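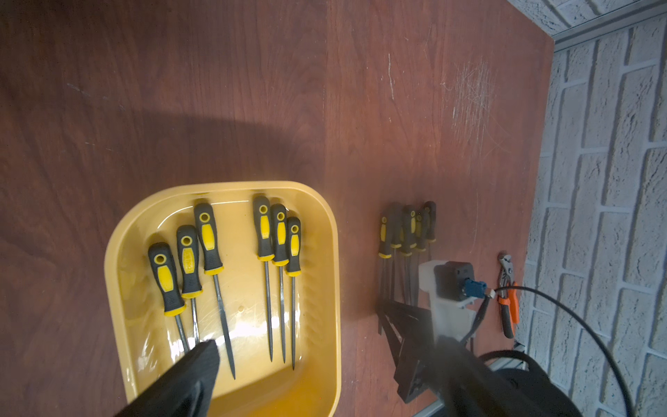 How to budget for a two-arm bench setup (small workshop version)

Written up quickly because Timo Wendt needs it before the January order round. Prices change so none here, just the order to do things in.

Step 1. Write down the job first. Ours was sorting and racking small hand tools, needle files mostly. One sentence, on paper. If it takes a paragraph you're not ready to buy.

Step 2. Measure your parts. Thinnest bit and fattest bit. Files are a pain here, slim round shank on one, wide flat blade on the next, fat rubbery handle on all of them. Send the supplier both ends of the range. We sent Ingvarsson the handle widths only and had to ask for a second quote.

Step 3. Get quotes on the whole cell. Arms are the number everyone looks at. Then ask for these as seperate lines:
- gripper fingers, plus a spare pair
- wrist cameras, one per arm
- brackets and mounts
- cables, longer than you think
- rail or clamps for the bench
- delivery and the return leg if it's a trial

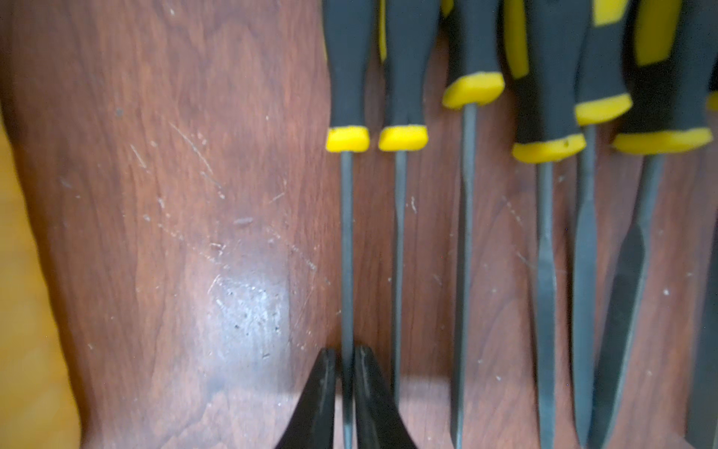 Step 4. Price the fingers properly. They wear, they get swapped, and a thin shank wants a different tip from a fat handle. Put down 2 sets per arm for the first year. Thibault Pruvost at Clukcombe budgets more but he runs evenings too.

Step 5. Cost the bench. Old table is fine if it's flat and doesn't rock. Expect scratches so don't use anybody's good one. Trays and stands go on the list as well, cheap but they add up, and you will want duplicates.

Step 6. Plan the hours. We put down 43 for setup and teaching, used 113. Ramiro Casado did most of it and would like that known. Staff time comes out of the same pot so put it in the same sheet.

Step 7. Hold something back. We had 121 lines in the sheet by the end and still missed a USB hub. One lump for odds and ends, don't itemise it.

Step 8. Rent or buy. Istus will hire by the month, Carkotura only sells. If the job in step 1 might change before summer, hire. Check who pays for a snapped cable, it's in the small print and the two hire agreements we read said diffrent things.

Sheet template is with Sille Eyvindsson, ask her for the blank one, the filled in one has our prices in it. Quotes back to Timo by noon please.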